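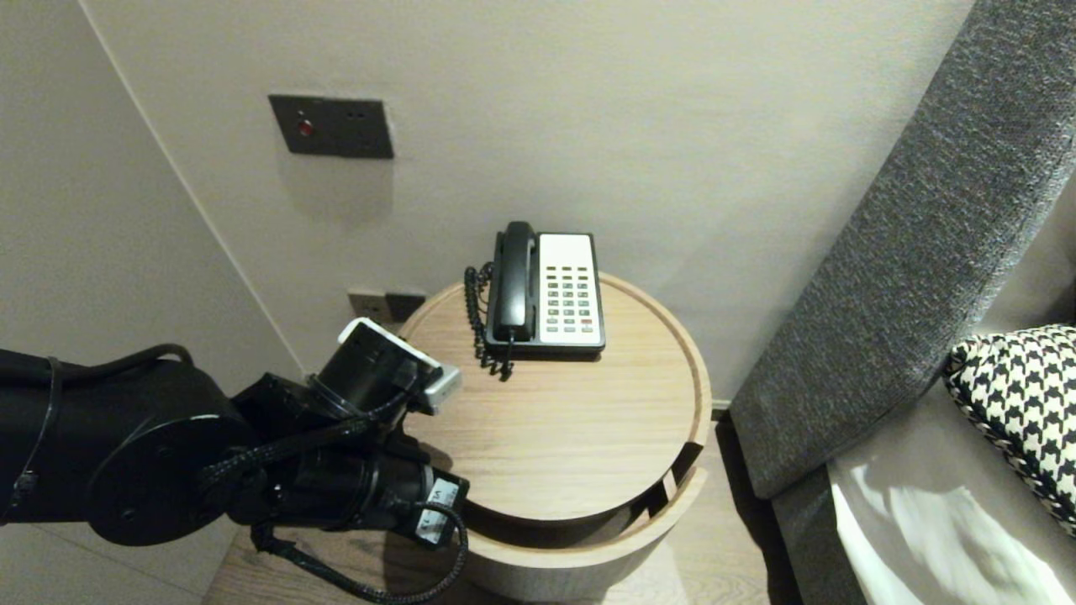 Feature fees, a thread. I've handled session and guest-vocal paperwork at a small label for eight years, and the same three lines keep going missing from the contract. The first is what the fee covers. Picture a plain round side table, light wood, pushed into the corner between two beige walls: that is the size of table most of my guest deals get signed on, and one sheet of paper fits on it fine. One sheet is enough if the sheet is complete.

2/ A feature fee is a flat payment for a recorded performance. It does not include the video shoot, a live appearance or social posts unless those are written in. Price each one separately, even if the price is zero.

3/ Case: Safta Bălan cut a 24-bar verse for Plorndale last May. Flat fee, paid on delivery. The contract said "vocal contribution" and stopped there. She wrote the verse too. Writing is a separate right from performing, and the splits were still open when the single went to the distributor.

4/ The distributor (Skonov) held the release until the split sheet added up to 100. It added up to 108. Two writers had each been told a number by phone. Get the sheet signed at the session, before anyone leaves.

5/ Second missing line: the credit. "feat." and "with" are handled differently by some stores. "feat." usually sits in the title field, "with" can make the guest a primary artist. That changes whose profile the track lands on. Pick one and put the exact string in the contract.

6/ Third: the kill clause. If the track is shelved, does the guest keep the fee? Does the vocal file get deleted? Napaporn Yensuk's standard form gives the label 8 months to release, then the vocal goes back to the singer and the fee stays paid. I use her wording now.

7/ On price. I went back through our Aerts and Cliline invoices. The lowest flat fee was 469, no royalty. That singer has since asked for points on every job — reasonable, the track did well.

8/ Someone asked about stems. Dry vocal, 24-bit, same sample rate as the session, starting at bar one. Put that in the contract as well. Replies are open for split sheet questions, not for beats.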